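Wenjie Li had a checklist in her hand when I met her, and I think she'd have started reading it out before I got my coat off if I hadn't asked where the bathroom was. She writes the working rules for the robot manipulation team at Hirkora, up on the second floor of an old print works in Galtedbridge, and she loves a rule the way some people love a good sandwich.

I'd come because a friend at Fetemberg (they build grippers, mostly) kept telling me that Hirkora's house rules were being passed around like a family recipe. So I wanted to know what was in them!

"It started as two pages," she told me. "Now it's 30. I'm trying to get it back down. Every time something goes wrong, people want to add a page, and then the next person doesn't read any of it."

Most of those pages, I learned, cover simulation, which surprised me. I'd figured rules were for the real arms, the ones that can whack you in the elbow. Nothing gets hurt in a simulator, so why be strict?

She laughed at me, kindly. "That's exactly when people get sloppy. You can put the arm through the table and reset. You can do it all afternoon. And then you take whatever it learned over to a real bench and you've taught it that tables are optional."

Her first rule is that a simulated arm works under the same limits as the real one. Same top speed, same force cap, same keep-out areas. If the real arm has to stop when it touches something it didn't plan to touch, the simulated arm has to stop too, and the run goes down as a failure even if it got the job done a second later. That one caused some grumbling. People had lovely success numbers and then, overnight, they didn't.

"I got emails," she said. "Long ones."

The second rule is about what you put on the counter. She pulled up one of their kitchen setups on the big monitor and we both leaned in, me with my coffee held well away from her keyboard.

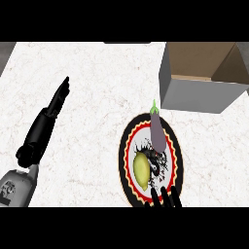 One of the Hirkora kitchen setups: eggplant and lemon on a patterned plate, with an open box in the corner.

I said the plate was pretty. She said the plate was the point. A busy pattern gives the vision side something to be wrong about, and her rules say you can't do all your testing on plain white dishes and then report that the thing can find a lemon. There has to be a mix – plain, patterned, dark, shiny – and the mix has to be written down before the runs start.

"Before," she said again, and tapped the desk. "If you pick the plates afterward, you pick the ones that made you look good. I'd do it too! I've done it."

The same goes for how many runs. A policy has to go through 2,000 simulated trials before anybody at Hirkora is allowed to book time on a real arm, and all of them count, including the ones where the produce lands somewhere silly. No throwing out a run because it "looked weird." If you think the simulator itself misbehaved, you fill in a short form and a second person decides. She showed me the form. It's four lines long and one of them is your name.

I asked how long all that takes and she waved a hand. Overnight, usually. The slow part is people watching. Her rules ask for a human to sit and look at a random batch of recordings, up to 600 for a big release, and she takes her own turn at it like everyone else.

"You see things the score doesn't tell you," she said. "An arm can place the eggplant perfectly and swing its elbow right through where a person would be standing. The score says great. I say no."

That led us to Shi, which is what they call the little program that checks each log against the rules and flags the ones that break them. Shi is strict and a bit dumb, according to Wenjie, and she wants it to stay that way. Some of the team have asked for a smarter version that could let small things slide. She's against it. If a rule is wrong, she'd like them to come argue with her and get it changed on paper.

Do they?

"All the time. I lost one in July."

It was about labels. She had wanted every object in every setup to carry a real-world weight, measured on a kitchen scale, and the team talked her into allowing a range for fruit and vegetables. She still thinks she was right. She has a scale on her desk, and before I left she weighed my apple.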